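Re-Anchoring a Two-Arm Policy After the Cell Has Changed

Yaneth Mosquera
August 28, 2022

This page covers the re-anchoring procedure we use on the Provent cell in Cikville. It applies when a trained two-arm policy has to run again after something in the cell has moved: a wrist camera was reseated, the walls were re-papered, or an arm came off its plate for service. The procedure needs 20 new demonstrations in place of the 200 used for the original training run. It assumes you already have a working checkpoint and the Fesine recording tools installed.

1. Fix the overhead reference

Clamp the workspace camera first and do not touch it again. Every later step is measured against its view. Both base plates, both wire baskets and the full tabletop should be visible. Patterned walls are fine and we leave them up during recording. In our January runs, checkpoints trained against plain walls drifted more after a camera change than checkpoints trained against busy ones. 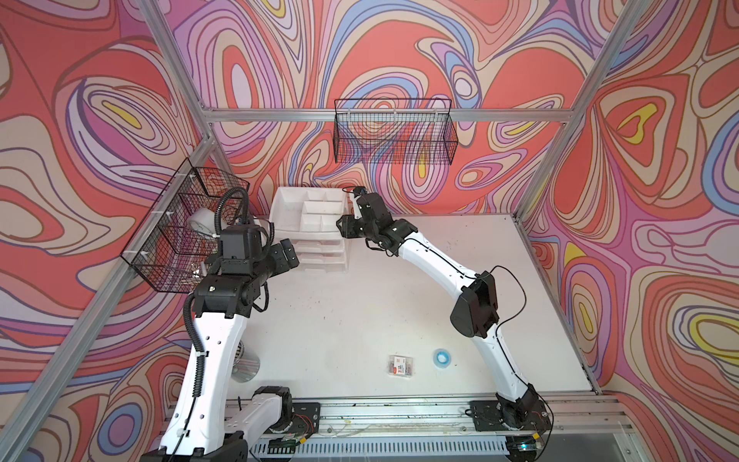 Figure 1. Workspace view of the cell, both arms over the table and the organizer at the back wall.

Save one still with the arms in the rest pose. Save a second with the arms at the far end of their reach. The alignment script compares these 2 stills with the originals and writes an offset file. If the offset is larger than 3 mm at either base, loosen the plate and seat it again before you go on. Correcting a large base offset in software works for slow reaches and fails on grasps.

2. Check the wrist views

Open both wrist streams and confirm that each shows its own finger near the bottom edge. The policy learns finger position from this region, so do not crop it out.

Hold a thin object in the gripper and watch for changes in exposure. 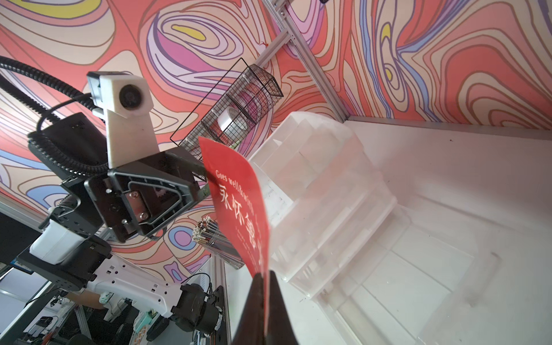
Thin objects are the hardest class for the Cabrera encoder, which was pretrained on boxes and cups. The encoder tends to treat a flat sheet as part of the background until the gripper closes on it. We use printed cards for this check. A red card pinched at its lower edge, with white lettering on it, gives the encoder both a strong color region and fine detail. Step through the recording and look at the attention map on each saved image. The map should settle on the card and the fingertip. If it settles on the wall pattern, lower the exposure one step and repeat.

3. Record the new demonstrations

Split the demonstrations evenly between flat objects and rigid walls. Start each one from the rest pose. Vary the object position by hand between takes, and keep the approach speed the same as in the original set. Discard any take in which the operator regrasps.

For rigid walls, use the organizer. Bring the fingers down on either side of an outer wall and close until the current limit trips.

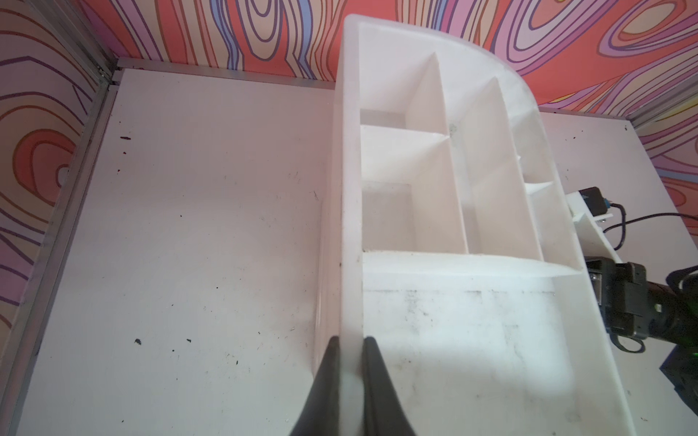 Hold the grasp for 2 seconds before lifting. The hold gives the policy a clear boundary between the closing phase and the lifting phase, and the segmenter depends on it. Takes with a shorter hold are usually merged into one segment and have to be cut manually.

4. Fine-tune and test

Load the old checkpoint, freeze the encoder and train only the action head. Mix each batch half and half from the old and new sets. Training on the new set alone gave us a policy that handled the changed cell and lost most of its two-arm coordination.

Test with objects placed outside the recorded positions. Log the failure phase (approach, close or lift) for every trial. Approach failures point back to step 1, and close failures to step 2. Lift failures are most often a segmentation problem; reopen the takes and check the hold.

Keep the offset file with the checkpoint. The loader will not start without it.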